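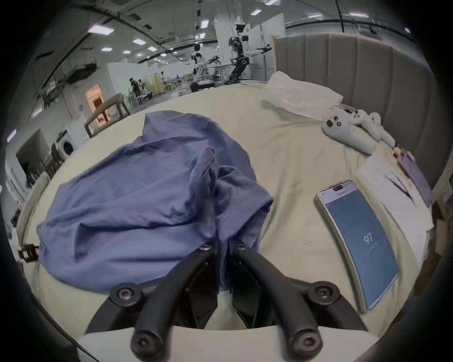 Tips for teaching T-shirt folding with hand-held grippers

Our student club meets on Thursday evenings and this term the task is laundry. Members fold shirts with a hand-held gripper, the folds are recorded, and the recordings go towards the Trinero folding round in September. Most of what went wrong in the first few weeks was plain housekeeping, so these are notes for anyone running a similar class.

Start with the surface. A bare table top is too slippery and the shirt travels with the fingers. We put a plain sheet over it, or work on a made-up bed. Pull the sheet tight, but don't iron it. A few creases do no harm, and a puffy duvet underneath does plenty.

Pick a sheet and a shirt that are clearly different colours. We lost an evening to a cream shirt on a cream sheet – you couldn't find the hem afterwards on any of the recordings.

Use plain cotton T-shirts, medium weight. Very thin ones cling to the fingers, and anything with a big rubbery print folds where the print wants it to. Wash them twice before first use. Skip fabric softener.

Begin every fold from a heap. Drop the shirt from elbow height and leave it how it lands. Beginners like to tidy it first with their free hand, and then the recording starts halfway through the job.

Flattening comes next and takes longest. Find a hem corner, lift, shake once and lay it down away from you. Then work outwards from the middle with the fingers closed, using them like the edge of a ruler. Leave the sleeves until the body is flat.

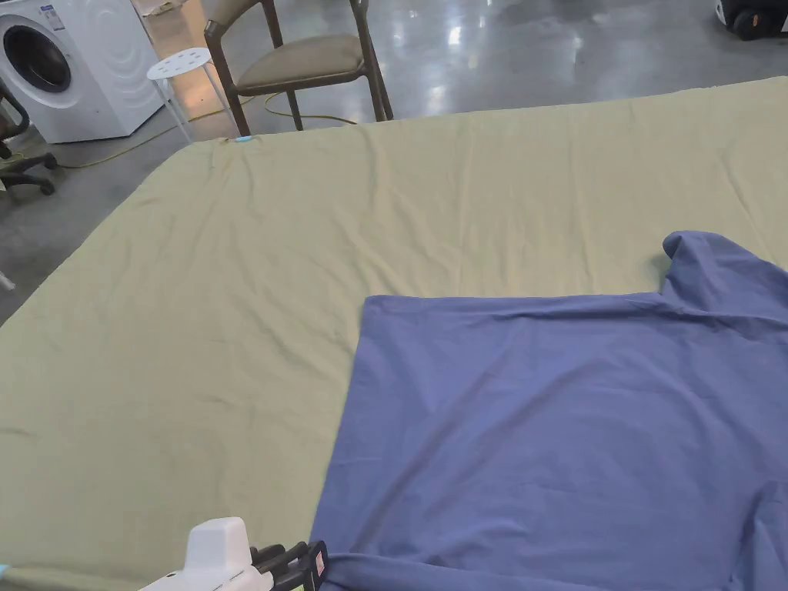
For the first fold, take the bottom corner and pinch about a thumb's width in from the edge. Any less and the cloth slips out on the way over; any more and you pick up the sheet as well. Close slowly. If the sheet does come up, let go and start that fold again.

Change over after 9 folds. Wrists get tired before people notice, and the folds get sloppy. The Plultitz group allows up to 5 minutes' rest between turns and we have copied them.

Write the tally on paper as you go. We finished last term with 924 folds on the sheet and 968 files on the drive, and sorting out the extra ones took most of a Thursday. They were false starts that should have been deleted on the night.

Check the screws at the finger joints before each session. Ours work loose. A hex key on a string tied to the kit box has saved a lot of looking.

Comments (3)

Drarville: Do you fold the sleeves in first or halve the shirt first? Our lot argue over it every week.

Sakalauskas: Sleeves first for us. An old flannel sheet grips better than cotton, if you have one – it does shed fluff though.

hemline: Thanks for the bit about softener, will try a batch without.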